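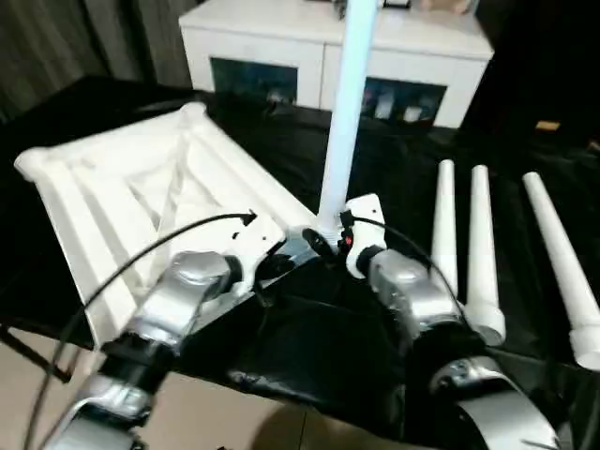 I have been wanting a proper stand for the back room for ages, and last month I finally went and got one! It's the Flerden from Domholm, it cost me 511 kroner with delivery, and I am far happier about it than a grown person should be.

Everything comes in pieces, of course. I put a black cloth over the table before laying anything out, a trick I picked up from King-fai Yang when he helped me with the shelves, and it's wonderful with white parts. You can find them! The base is a big thing, a chunky white tray with a rounded rim and ribs crisscrossing the middle, and then you get white tubes that taper (the ones with the wider collar are easy to mix up with nothing else, thank goodness) and a tall light-blue pole with a black fitting at the bottom. I love that blue. I'd been going back and forth between it and the all-white one for weeks and I'm so glad I went with the color.

The leaflet says 30 minutes. I took most of an afternoon, with tea. My one piece of advice is to get the pole and its fitting sorted out early, while you still have room on the table to turn things. I started with the tubes, got them all lined up beautifully, and then had to shove them over to the right to make space.

Oh, and do a dry run before you push anything all the way home. Mine went in so snugly that getting a tube back out took two hands and some language.

It now lives in the corner near the gray curtains, and I keep walking in just to look at it. The plan is plants, a trailing one up high and my sad fern at the bottom, where it might cheer up a bit. I also want to clear off the top of the white cabinet, which has been collecting odds and ends since January, and maybe do something nicer behind the dark glass doors.

If anyone has put the Flerden together with two poles, please write and tell me how steady it is. I'm already tempted by a second one for the hall.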